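Noltus 28 Two-Finger Gripper
Part no. 2107
Supplied by Sikent, Stolthorpe

Overview
The Noltus 28 is an electric parallel gripper for bin picking and light part transfer. It is sold as a single unit or as a trial kit with adaptor plate, cable set and two pairs of fingers.

Specification
Drive: electric, two fingers
Stroke: 28 mm
Weight with bracket: 538 g
Finger options: straight, offset
Mounting: adaptor plate, four screws

Comparison with the Bellamy
Both grippers can be tried on the same arm, using the same program and the same set of bars. The Bellamy opens wider and suits mixed stock. The Noltus has a slimmer finger and is the better choice for flat bars lying near a bin wall. Finger change takes longer on the Noltus, as the cable clip must be released first.

Trial set-up
Fix the bins before teaching any positions. Clamp them together at both ends of the shared edge and mark the table with tape.
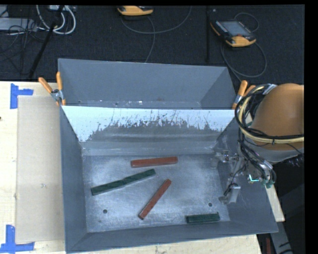

Teach the approach height over the bin floor first, then the wall clearance. Repeat both after every finger change. Run the first cycle at reduced speed.

Trial kits are lent for 2 weeks. Bookings: Glenys Wragg, Sikent trials desk.

Page updated 2019-04-24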